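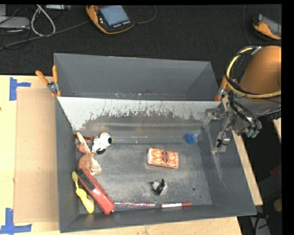

4. Material and Sorting Procedure

4.1 Source of the items

The material for this study came from the secondhand toy stream handled by Prellum, a reuse company with a sorting hall on the edge of Farkine and a single retail store on Yüksel Street. Toys reach the hall by three routes: drop-off boxes at apartment buildings, direct handovers at the store, and house clearances. The routes differ in what they deliver. Drop-off boxes supply mostly small and soft items, because the opening of the box limits size. Handovers at the store tend to contain complete sets, often in the original packaging. Clearances are mixed and include toys much older than those from the other two routes.

The company records the weight of incoming goods by route but does not record single items. Weight is a poor guide to resale potential. A wooden train set and a bag of broken plastic parts may weigh the same and have very different prospects. For this reason the unit of analysis throughout the paper is the item, defined as any object or set of objects that would be given one price tag in the store. A doll with its clothes is one item. A jar of marbles is one item. Loose building blocks were treated as one item per bag as received.

The sample consists of 1412 items taken in from March to May. Items were drawn from all three routes in proportion to the weight delivered by each. Books, board games and outdoor equipment were left out. Books and games pass through a separate line in the hall, and outdoor equipment is priced by a different person under rules that were changed during the study period.

4.2 Terms

The terms used for secondhand toys are not settled, and earlier work mixes two separate questions: what an item is made of, and what condition it is in. We keep them apart. "Type" refers to the main material and the kind of play the item supports. "Grade" refers only to condition. A plush toy with a missing eye and a plush toy in new condition have the same type and different grades.

Plush items are further divided into characters and general animals. A character is an item that a store visitor could be expected to know by name from a comic, film or television show. The Snoopy-like white dog toy in Figure 2 would be assigned to the first class under our rules even though it can only be said to resemble the character, while the brown and tan plush toy in the same gray bin would need a closer look before it could be assigned to either. The rule is deliberately generous. Store staff told us that buyers respond to likeness and seldom look for a license label, and the rule follows the buyer. Its effect on the results is tested in Section 6.

Items that combine materials were assigned by the part that the child handles most. A plush animal with a sound box was therefore counted as plush, and a plastic phone with a fabric strap as plastic. This left a small group of items for which no main part could be named, such as activity cubes with a different surface on each side. They were placed in a "mixed" type and kept in the sample.

4.3 Grading

Grading took place in two passes. In the first pass, a sorter at the hall gave each item one of four grades: as new, good, worn, and unfit for sale. The sorters used the printed guide that the company had in place before the study, and they worked at their normal pace. In the second pass, members of the research team graded the items again without access to the first result. The second pass was slower and included a check of seams, battery compartments, fastenings and small parts.

The company guide defines "worn" by the presence of visible use and "unfit" by the presence of a fault. In practice the line between them is hard to hold. Matted fur, for instance, is plainly visible use, but sorters with long experience treated heavy matting as a fault on the ground that such items had come back from the store unsold. Newer sorters followed the guide to the letter. We did not correct either practice, and the grades in the first pass should be read as the grades that the hall in fact produces.

Cleaning was carried out between the two passes only for items that the hall would have cleaned anyway. Machine washing raised the grade of many plush items and lowered the grade of a few, mainly through clumping of the filling. Plastic items were wiped. Wooden items were not cleaned with water.

Safety was recorded separately from grade. An item could be in new condition and still fail the safety check, most often because of a loose small part or a missing battery cover. Items that failed were removed from sale after the second pass, whatever their grade. They remain in the descriptive tables in Section 5 but are absent from the price models.

4.4 Item records

Records were entered in Raltuner, the stock program already used at the store. Raltuner was built for clothing, and several of its fields had to be given a new purpose. The size field was used for the longest dimension of the item. The season field was used for the intake route. The free text field accepts 2000 characters and was used for faults, missing parts and any mark that helped with dating the item.

Each record holds the type, both grades, the safety result, the asking price, the date on which the item was placed on the shelf and the date on which it was sold or withdrawn. The program does not allow a sale date to be changed once the register has been closed for the day. This has the advantage that the sale dates cannot drift through later editing, and the drawback that register errors stay in the data. Returned items appear as a sale followed by a new intake. We joined such pairs by hand, using the free text field and the asking price, and treated the item as unsold until its final sale.

Prices were set by the store in the usual way. The research team gave no advice on price and did not tell store staff which items were part of the sample. Tags were printed in the same format as those for other goods. Staff could have identified sample items through the unusual use of the season field, but that field is hidden on the register screen and we have no reason to think it was consulted.

4.5 Agreement between graders

To measure how far grading depends on the person doing it, 100 items were graded independently by every sorter on the early shift. The items were chosen at random within each type, with the mixed type left out. Sorters worked alone at separate tables and were asked not to discuss the items until the last of them had finished. Order was changed for each sorter so that tiredness would not fall on the same items.

Agreement was highest for wood and lowest for plush. With wooden toys, sorters looked at the same few things: paint loss, cracks, and whether all parts of a set were present. With plush, they disagreed about both softness and smell. Smell is absent from the printed guide, yet all sorters said that they used it. Some lowered the grade by one step for any scent of detergent or smoke, others only where the scent remained after airing.

Disagreement between neighboring grades was common and disagreement across two steps was rare. Where it did occur, the cause was nearly always a fault that one sorter had found and the others had missed, such as an open seam under a limb or corrosion inside a closed battery compartment. We therefore treat neighboring disagreement as a difference in standard and wider disagreement as a difference in inspection. The two call for different remedies. A clearer guide may help with the first but will do little for the second, which depends on the time allowed for each item.

4.6 Limits of the material

The sample covers one company and one spring. Toy donations are known within the company to rise after the winter holidays and again before the start of the school year, and neither period is included. The items in the sample may therefore be somewhat older than those received over a full year, as fresh replacements for old toys arrive mainly in winter.

The store on Yüksel Street is small, and shelf space affects time to sale. Large items are placed near the window, where they are seen by people passing by, while small plush toys are kept on lower shelves toward the back. Placement was not recorded item by item. We include the longest dimension in the models as a partial control, with the reservation that size also affects price directly.

A further limit concerns items that never reach the hall. Residents make their own first selection when deciding what to donate and what to throw out, and the study has no view of that step. The share of items graded as unfit in Section 5 describes the stream as delivered. It should not be taken as a measure of the condition of used toys in Farkine households, and comparisons with studies based on household waste need to allow for this difference.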